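Chapter 2
Showing, Not Telling: Teaching a Robot by Demonstration

Ask someone to write down how to wipe a table and you will get a short, confident list. Spray the table. Wipe it. Put the cloth away. Ask a machine to follow that list and you will learn how much the author left out: how hard to press, where to start, what counts as clean, and when a stubborn patch deserves a second go or a quiet surrender.

The early work at Dirkside, the household project we shall return to in Chapter 9, began with exactly such lists. The team wrote rules for wiping, then rules for the exceptions, then rules for what to do when two exceptions arrived together. The final version ran to 900 lines and could clean one table, provided that the table was square, bare and already fairly clean.

The alternative is to stop explaining and start showing. A person does the job, the movements and the view are recorded, and a learning program looks for the pattern that joins what was seen to what was done next. This is learning from demonstration, and it rests on the cheerful admission that people are far better at doing chores than at describing them.
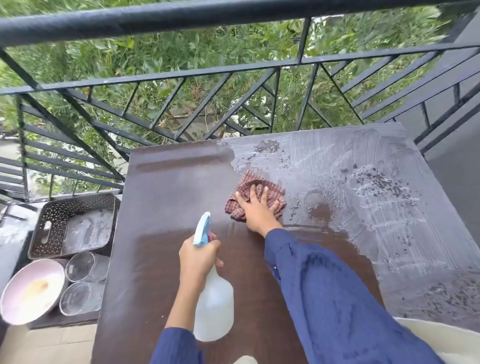

Demonstrations come in two main forms. In the first, the teacher works by hand, either with bare hands and a head-worn camera or by taking hold of the robot's arm and pushing it through the motion. In the second, the teacher drives the robot from a distance, using a pair of small copy arms or hand controllers. This is called teleoperation, and anyone who has tried to pick up a wet cloth that way will speak of it with feeling.

Each form has its price. Work done by hand is quick and natural, but a human hand has fingers and a sense of touch that the robot may lack, so the lesson has to be translated from one body to another. Remote control needs no such translation, as every recorded movement is one the robot has really made. It is also slow. On the Mirura arms used in our exercises, a new operator should expect roughly 18 poor attempts before the first one worth keeping.

There is also the matter of the teacher's habits. A learner copies pauses, fumbles and odd little detours with the same care it gives to the useful parts. One set of recordings made at Onduvo produced a robot that stopped before every wipe, having been taught by someone who liked to think first.

We start with the simpler question of what a single demonstration should contain, and where it should begin and end.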